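Drivon Help Desk
Ticket 749: Drug driving endorsements showing as "Clear" after overnight licence check
Product: Drivon Fleet, licence check module
Customer: Nenus Haulage
Raised by: Transport office, Nenus
Assigned to: Yogesh Malhotra
Priority: High
Status: Closed

Original report, 08:10

We run the overnight licence check on all our drivers at the start of each month. The March run finished with no errors and the summary page says every driver is either Clear or Points. One of our drivers told us himself last week that he had been convicted of driving over the limit for a prescribed drug he had been misusing, and brought in the court paperwork. His ban has been recorded by hand, so he is not on the road. But the licence check says Clear for him, with no endorsements listed at all.

I have looked at the raw licence result, which you can open from the driver's page if you have the right permissions, and the endorsement is there with the code DG10. It has just not come through to the front screen.

I need to know whether this is one driver or whether the whole run is wrong. We use the summary page to decide who can be given keys in the morning.

Reply from Drivon, 08:45

Thanks for the report. I have opened the raw result for the driver you mention and I see the same as you. DG10 is in the result we received and is missing from the summary. Please do not rely on the summary page for the moment. The raw result on each driver's page is correct as far as I can tell and can be used instead.

Can you tell me three things?

Which version of the Flastel connector are you on? It is at the bottom of the Settings page.
Did the February run show any drug codes correctly?
Has anyone edited the endorsement code table under Settings, Lists?

Yogesh

Reply from customer, 09:20

Flastel connector is version 2. We were moved to it in the middle of February, by you I think, there was an email.

I can't say for February. I don't think we had anyone with a drug code then. We had one agency driver with an old DR80 last year and that did show up, because I remember the phone call with the agency.

Nobody here has edited the code table. Only two of us can get into Settings and neither of us has touched Lists. 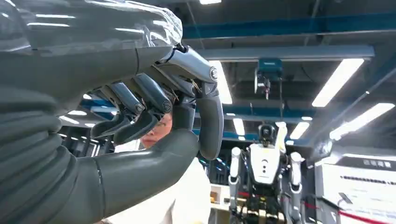 We have moved to checking by hand this morning. It is slow but it can be done for the day shift. The night shift at the Han depot starts at 18:00 and they don't have anybody in the office who can open raw results, so I would like something sorted before then if possible.

Internal note, 09:50

Customer has 749 driver records, counting agency drivers. Connector version 2 sends these in batches of 200, so three full batches and a short one. All four came back marked complete. No timeouts, no retries.

Compared the raw results with the summary for the first batch:

Speeding codes (SP) – all present
Insurance codes (IN) – all present
Mobile phone code (CU80) – present
Alcohol codes (DR10 and similar) – present
DR80, driving when unfit through drugs – present
DG10, driving with a drug level above the limit – missing

So the old offence of being unfit through drugs comes through and the newer one of being over a set limit does not. These are separate codes and always have been in our table. Checked the customer's copy of the table and the whole DG group is there: DG10, DG40 and DG60. Customer is right, last edited date is from when the account was set up.

Ran the same driver through our test account on the old connector. DG10 shows correctly. Ran it on version 2, it vanishes. So it is the connector and not the table.

Reply from Drivon, 10:15

An update for you. The fault is in version 2 of the connector and not in anything you have set up. It is dropping one family of codes, the DG ones, which cover driving or being in charge with a drug level above the specified limit. Everything else in your run looks sound so far. I am checking the rest of the records now.

For the night shift, I can put your account back on the old connector and rerun the check. It takes longer to finish but it will be done well before 18:00. Are you happy for me to do that?

Yogesh

Reply from customer, 10:25

Yes please, go ahead. Will it send all the drivers a fresh consent email? It did that once before and we had the phone ringing for two days.

Reply from Drivon, 10:35

No, consent is kept on the driver record and the connector does not touch it. The emails you had before would have been from consents running out at the same time. I have switched off outgoing mail on the account for the length of the rerun anyway, to be on the safe side, and will switch it back on afterwards.

Rerun started 10:32.

Yogesh

Internal note, 11:40

Found the cause with the connector team. Version 2 has a filter that is meant to throw away rows which are not endorsements (messages, headings, a few test rows that the data feed includes). The filter goes by the first two letters of the code. DG was put on the list of things to throw away, as it is also used as a short name for a diagnostic row. The old connector looked at the full code, so DG10 got through.

When the row is thrown away, a driver with no other endorsements ends up with an empty list, and an empty list is read as Clear. No error is logged at any stage. I have asked for that to be looked at as a separate piece of work. A driver whose list is empty after filtering but was not empty before should never be marked Clear.

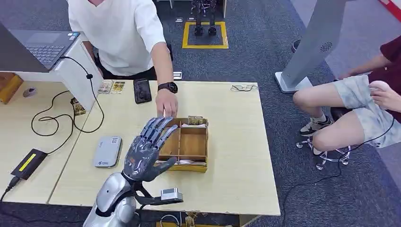
Other accounts on version 2 have been listed and passed to the account managers. Those customers are getting their own notice and that work is not tracked on this ticket.

Reply from Drivon, 13:30

The rerun has finished. The results are:

749 records checked
14 records changed from the March run

Of the 14, most were already marked Points for something else, usually speeding, and now also list a DG10. The rest have gone from Clear to either Points or Disqualified. You will find all of them under Reports, Changes since last run. Please go through that list before the night shift and speak to your Han depot about any names that are theirs.

A few things that may help when you are reading it:

A DG10 stays on the record for eleven years from the date of conviction, so some of these are old. The driver may have served a ban and got the licence back long ago. The endorsement is a matter for your own policy and your insurer. It does not by itself mean the person cannot drive today.

The status Disqualified does mean they cannot drive today. It comes from the entitlement part of the result and overrides everything else.

DG40 is for being in charge of a vehicle and is a lesser offence than DG10. You do not have any in this run.

Yogesh

Reply from customer, 14:50

Been through the list. The only one marked Disqualified is the driver we already knew about. The others who changed are old convictions, and all but one had declared it on their application form. We are talking to that one separately.

Two questions. First, can the summary page show the date of conviction next to the code? It would save us opening every record. Second, one driver has been asking whether his medicine would put him over the limit. He is prescribed it by his GP. Is there anything in Drivon for recording that?

Reply from Drivon, 15:20

On the first, yes. Go to Summary, Columns, and tick Conviction date. It is off by default. It applies per user, so your colleague will need to tick it as well.

On the second, there is a free text field called Medical declaration on the driver page, hidden unless you turn it on under Settings, Privacy. Please take advice on what you are allowed to keep there before using it. We can't advise on the medicine itself. There is a medical defence in the law for people taking a prescribed drug as directed, as long as their driving is not impaired, but he should speak to his GP or pharmacist and not go by what a software help desk tells him.

Yogesh

Reply from customer, 15:35

Understood. Column is on. Han have been rung and have the right list for tonight. 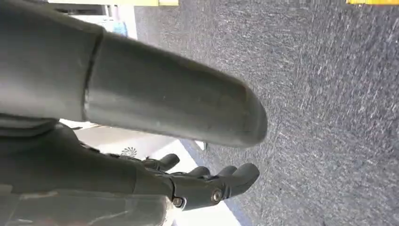 Dark grey robotic hand, close view

Update from Drivon, next morning, 09:05

Corrected build of version 2 has been installed on our test account. The filter now reads the full code. Ran your 749 records against it without saving the results and compared with yesterday's rerun. No differences.

Your account is still on the old connector. I would like to leave it there until after your April run and then move you back. Outgoing mail is switched on again.

The change to the Clear status will follow in a later release. Once it is in, a driver whose endorsements can't be read will show as Check needed, in amber, and will not be counted in the Clear total. You may want to tell your depots about it in advance as they won't have seen that status before.

Yogesh

Reply from customer, 09:30

Fine with us. Please close this one, and let me know a day before you move us back to version 2 so I can save a copy of the summary first.

Resolution

Cause: connector version 2 discarded endorsement codes beginning DG.
Fix: filter corrected to match the full code. Account on previous connector until after the April run.
Follow-up: new status Check needed, tracked separately. Customer to have one day's notice before the move.
Closed by Yogesh Malhotra, 09:40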